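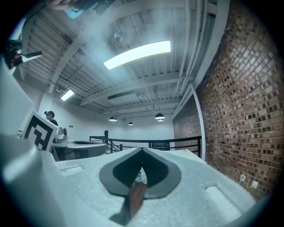
Give Me the Big Plain Room

I have now worked in the old Rantala building for three winters, and I want to make a case for the kind of room it gives you: one large space with a high industrial ceiling, white walls, gray work surfaces and people standing up at them doing things with their hands. I love it. I loved it the first morning, when I came in with a box of sticks and a bad cold and couldn't find the light switch, and I love it more now that I know which bench wobbles.

My own corner is wood. Small stuff, mostly: stirrers, dowels, garden labels, pegs, the odd set of handles for somebody's drawers. I get offcuts from a yard out on the Penberg road, long reddish-brown strips that would otherwise go into a stove, and I cut them down and shape them and sand them until they feel good between finger and thumb. You can do that work in a spare bedroom. I did it in a spare bedroom for years! I had a lamp and a radio and a folding table, and I thought I was very well set up, and I got slower and fussier every month without noticing.

A low room makes you work small. I don't have a study to wave at you, only my own shoulders, but I'm convinced of it. With a ceiling you could touch, you hunch. You pull everything in close, you stack things on other things, and you start choosing jobs by whether the long pieces will clear the door. The first time I stood a full-length strip on its end in the Rantala building and looked up and there was still all that air above it, I laughed out loud. Fourteen feet to the first pipe, and it goes up again after that.

Then there's the matter of standing. Almost everybody here works on their feet, behind a table or a counter, and it changes how people talk to each other. A seated person at a desk has put up a small fence. A person standing at a bench can look up, answer, and go back to what they were doing with hardly a break in it. I have learned more from people glancing up than I ever did from a class. One morning in September I found out that I'd been sanding end grain wrong for most of my adult life, from a woman who was on her way to the sink.

I'll go further and say the walls should be plain. I know this is where I lose some readers. There is a fashion for decorating shared workspaces, and I've visited a few: a mural of a giant hand, hanging plants, brave words in neon. The one over at Drusov has a living moss panel (it was not looking very alive when I saw it). They're cheerful places and I don't doubt the people in them get things done. But put a piece of brown wood up against a white wall and you can see it! You see the curve where you took too much off, and the grain, and the place near the tip where the shape goes a little heavy. Hold the same piece up in front of a mural and you see a mural. My eyes aren't what they were, and I will take every bit of help a blank wall can give me.

White paint is cheap, too. When we redid the long wall it took 40 dollars of paint and one very long afternoon, and the room felt as if somebody had opened a window in it.

People raise the same objections whenever I get going on this, so let me be fair to them. It's loud, they say. Yes, sometimes. A hard floor and a high ceiling will carry the sound of one dropped clamp to every person in the place, and there's a machine near the loading door whose hum I can now imitate. I wear earplugs for perhaps an hour a day. It's cold, they say, and in January they are completely right, and I have a vest for it. It's a long way to carry things. It is! I bought a cart.

The objection I take seriously is about privacy. Some work needs a closed door, and some people do too, and I'd never tell a person who thinks best alone that they ought to be thinking in a hall with a lot of strangers. I have days like that myself. What I do on those days is come in at seven, when the place is nearly empty and the light is coming down gray from the high windows, and I get two hours of the most beautiful quiet you could ask for. A big room with few people in it is far more private than my spare bedroom ever was, where the washing machine was through the wall and everyone knew where to find me.

What I really want to push back against is the idea that a room like this is only for serious outfits with serious equipment. Prirener, the big building across the tracks, was cut up into small units a while back. I think there are over 200 of them now, every one with its own door and its own little heater, and they're renting well. I understand the arithmetic. But I walked through it last spring and it was all corridor. I passed door after door and had no idea what was being made behind any of them. Somebody in there might have been turning bowls. Somebody might have had exactly the glue I'd been hunting for. I came out the far end having met no one and feeling a bit glum about it.

Compare that with an ordinary morning on our side. I'm shaping a batch of 8 pegs, and without moving my feet I can see what everyone else is up to, somebody reaching across for something, somebody bent over a thing I can't identify and will go and ask about at lunch. I don't need to understand all of it. Half of what goes on in that room is beyond me and I find that wonderful. It makes my little sticks feel like part of a larger day's work.

So if you have a say in what happens to an old building near you, a shed or a plant or the back half of a warehouse, please think hard before you let anyone drop the ceiling. Keep the height. Paint the walls white and leave them that way for at least a year. Put in sturdy tables at a height a person can stand at, and more outlets than you think you'll need, and a sink with a wide tap. I'd add good hooks by the door for coats, big ones, because ours are tiny and my vest is always on the floor.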